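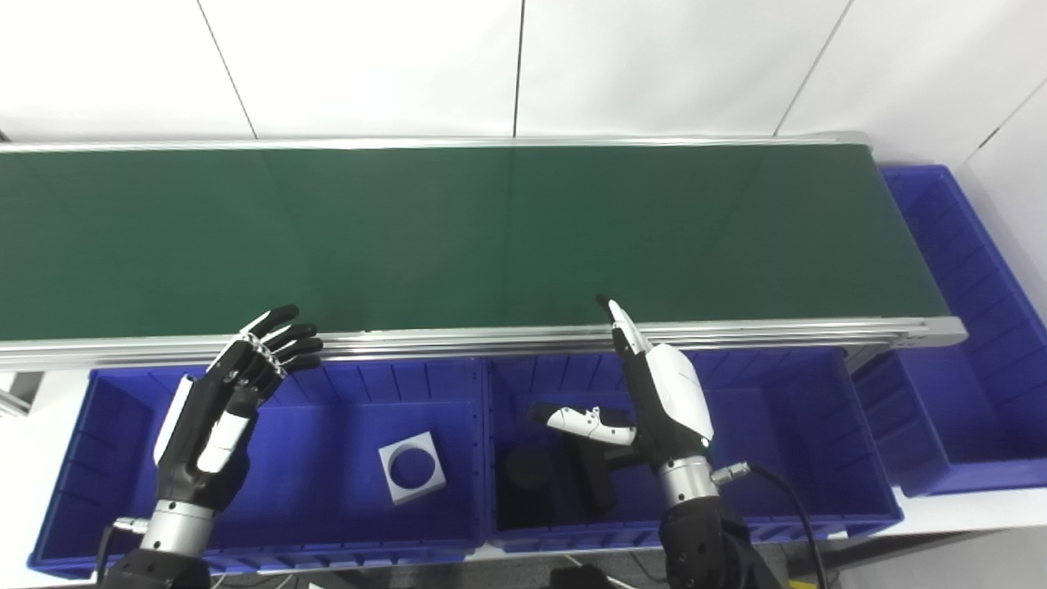
Kristof Brouwer wants to know why the conveyor gets its own page on the monthly walk-round when it's only a belt and three bins. Fair question, Kristof! It's a simple setup, but it's the one thing in the sorting corner that can grab a sleeve, and we all lean over it. So it keeps its page, and I'm keeping my comments on it too, because last time I handed in just the ticks and got four emails.

Sorting corner, conveyor and bins
Walk-round for April, morning, before start-up
Checked by Anouk Prins, second pair of eyes Venkatesh Hegde

BEFORE TOUCHING ANYTHING

1. Power off at the wall, tag on the switch – OK
Venkatesh hung the tag. We need a new one, the string is down to a thread and I tied it in a knot that I'm not proud of.

2. Belt clear of parts – OK
Nothing left on it from the evening shift. Thank you, evening shift, that's two months running and I did notice.

3. Stop button reachable from both ends – OK, with a comment
You can reach it, but somebody had parked the Feltel cart right where you'd want to stand. Moved it back to its spot by the door. Please leave it there, even if you're only going for coffee.

BELT

4. Surface: cuts, frayed edges, sticky patches – OK
It's the dark green belt and dirt hides on it pretty well, so use a flashlight held low and don't just look down from above. I went over it twice and wiped off one gummy spot about the size of a quarter (label glue, I think).

5. Tracking: belt centered, not rubbing either side – OK
Ran it empty for 13 minutes after the lockout checks were finished and the tag was off. It stayed put the whole time. I know the sheet says ten, I got talking.

6. Tension – WATCH
A little softer than I'd like in the middle. It isn't slipping, and Venkatesh thinks I'm being fussy, but I'd still like Van Hecke to look at it on their next visit. Counter read 1,319 hours when we finished, so write that down somewhere you'll find it again.

7. Rounded end cap: tight, no gap for fingers – OK
Gave it a good wiggle. Both screws on my side had paint marks lined up, so they haven't moved.

SIDE RAILS

8. Aluminum rails: burrs, dents, loose sections – OK
Run a gloved hand along the front one, slowly. There used to be a nasty burr near the left end and Wouter Verschueren filed it down over the winter. Beautiful job, you can't find the place anymore.

9. Grooves in the front rail clean – DONE ON THE SPOT
Those grooves collect everything! Crumbs, tape, a staple. An old toothbrush gets it all out and I've left mine in the drawer with the rags (it's the orange one, please don't use it on the coffee machine).

10. Frame posts and feet – OK
No wobble. One foot had worked its way up a turn, so I ran it back down and snugged the nut.

BINS

11. Blue bins: cracks, split corners, sharp edges – OK
Check the inside walls as well, down between the ribs, where a crack can run a long way before it shows. All three are good. The spare one on the shelf isn't, it has a split in the rim and it's going in recycling today.

12. Parts lying flat on the bin floor, nothing above the rim – OK
The white square blocks with the round hole like to lean on each other, and that's fine as long as they stay low. Black cylinders can stand up if there's room around them. Pile them up and they roll, and then we're all crawling around under the belt.

13. Bins pushed in, walkway clear – FIX
The right-hand one had crept out into the walkway by a shoe's width. I pushed it back, but it'll creep out again. Could we get a strip of floor tape there? Hjørdis Björklund has the roll and knows how to lay it straight, which I can't.

WALL AND FLOOR BEHIND

14. White panels: loose edges, scuffs, open seams – OK
Pressed along each seam with my palm. Solid. A few scuffs down low that came off with the Oltix cleaner and some elbow grease.

15. Floor dry, no trip hazards – OK
Swept it while I was there.

STILL OPEN

Belt tension, Van Hecke, next visit
Floor tape by the right bin, Hjørdis if she has time
New string for the lockout tag, me, this afternoon

Sheet goes in the folder by the door, same as always. If you spot something I missed, write it in the margin and put your initials next to it so I know who to come and bother.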